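Chapter 13
Knitted Fabrics

In this chapter you will learn:
how a knitted fabric is built up from loops
the difference between weft knitting and warp knitting
why knits stretch, curl and ladder
how to read the stitch and weight details on a fabric specification
how to choose a knit for a simple garment

Key words: course, wale, gauge, single jersey, rib, interlock, spirality, selvedge

13.1 Loops instead of crossings

The woven fabrics in the last chapter are made from two sets of threads that cross at right angles. A knitted fabric can be made from a single yarn. The yarn is bent into a row of loops, and each new row is drawn through the one before it. If you pull a thread at the edge of a woven cloth, one thread comes away. If you pull the free end of a piece of hand knitting, the whole row comes undone, and then the row beneath it.

A row of loops running across the fabric is called a course. A column of loops running up the fabric is called a wale. You can see both with a hand lens on most jumpers, and on fine fabrics you may need to stretch the cloth a little first. The number of courses and wales in a centimetre tells you how close the fabric is. A close fabric holds its shape better and is harder to see through, but it uses more yarn and costs more to make.

The loops are also the reason that knits stretch. When the cloth is pulled sideways, each loop becomes wider and shorter. The yarn itself has hardly lengthened at all. When the pull is released, the loops move back towards their first shape. How far they go back depends on the fibre. Wool recovers well. Cotton recovers less well, and for this reason the cuffs of a cotton sweatshirt often have a small amount of elastane knitted in with the main yarn.

13.2 Single jersey

The most common weft knit is single jersey. It is made on one set of needles, usually on a circular machine that produces a long tube. The face shows small V shapes and the back shows rows of half circles. Run a fingertip over each side and you will feel that the face is smoother.

Single jersey is light, soft and cheap, and most T-shirts are made from it. It has three faults that a designer has to plan for. The cut edges curl, towards the back at the sides and towards the face at the top and bottom. A broken loop can run down a wale and leave a ladder. The fabric may also twist after washing, so that a side seam ends up towards the front of the body. This twist is called spirality, and it comes mainly from the yarn trying to untwist.

Case study: the Sistus school shirt

Sistus makes plain tops for schools. In September the firm changed its supplier and bought 900 metres of single jersey from the Prusano mill. The first batch was cut straight from the roll. After five washes, 17 shirts in the test group had side seams that had moved out of line. The cutting room then left the next rolls to relax on open shelves before cutting, and the mill agreed to use a yarn with less twist. The new shirts were cut slightly longer in the body to allow for shrinkage.

Activity

Find an old T-shirt that has been washed many times. Lay it on a flat surface and smooth it out without stretching it. Fold it in half lengthways, matching the shoulder seams, and check whether the side seams still meet at the hem. Measure any gap in millimetres. Repeat with a second shirt of a different make and enter both results in your table. Then look at the neckline. It is usually finished with a band of rib, a fabric that stretches further across its width than single jersey does, and we turn to its structure in section 13.3.
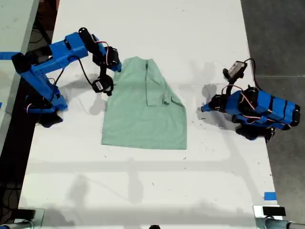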